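# Annual strategy day keeps turning into a budget meeting. How do you stop it?

Posted in Planning & Management, Apr 3, 2021
1,659 views

**heklow_ops**

I look after operations for a packaging supplier with 120 staff on two sites. Every May the owners book a full day off site to talk strategy. I've been to the last few and they all go the same way. We start with where the business should be in five years, somebody asks what it would cost, and by morning tea we're going line by line through next year's numbers. We leave with a budget and a list of 19 "priorities" that gets filed and not looked at again.

This year I've been asked to run the day. I can set the agenda and the pre-reading, but I can't change who attends (seven people, including both owners and the finance manager). We've been quoted for an outside facilitator from Ruppert and the owners said no.

Has anyone managed to keep the two conversations apart? I'd also like to know how many priorities is a sensible number to walk out with.

---

**Luvberg** — accepted

We had the same problem and fixed most of it by splitting the calendar. The budget meeting went in first, three weeks before the strategy day. Once the numbers for the coming year were signed off, there was much less reason to drag them back out. Finance was happier too, as they weren't being asked for figures on the spot.

For the day itself, send out two pages of pre-reading at most. One page on what customers are asking for now compared with two years ago, and one on what you'd expect to stay the same. The second page is harder to write and more useful. In our case it was delivery times and being able to get a person on the phone. Most of what we ended up funding came back to those.

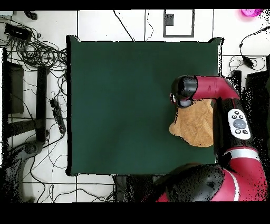
Keep a sheet on the wall for cost questions. When one comes up, write it down, put the finance manager's initials beside it and move on. Go through the sheet in the last half hour. You'll need to brief the owners on this beforehand, in private, or they'll treat it as being cut off.

On the number, we stop at four. Each one has a single owner and a date for the first check-in before we leave the room. Anything past four goes on a list for next year.

---

**umus_planning**

Agree with the above about doing the budget first. I wouldn't ban money from the room completely though. We tried that and came out with a plan we couldn't pay for, which wasted another two months. A rough ceiling at the start of the day ("we can find this much over three years, no more") is enough to keep people realistic.

Also check the venue. Ours had no wall space and we spent the whole day passing a laptop around.

---

**tradecounter**

Just cancel it. We did ours by email last year and it made no difference.

---

**heklow_ops**

Thanks all. I've asked to move the budget meeting forward and the finance manager is on side. Will try the wall sheet and a ceiling figure — still have to sell four priorities to the owners.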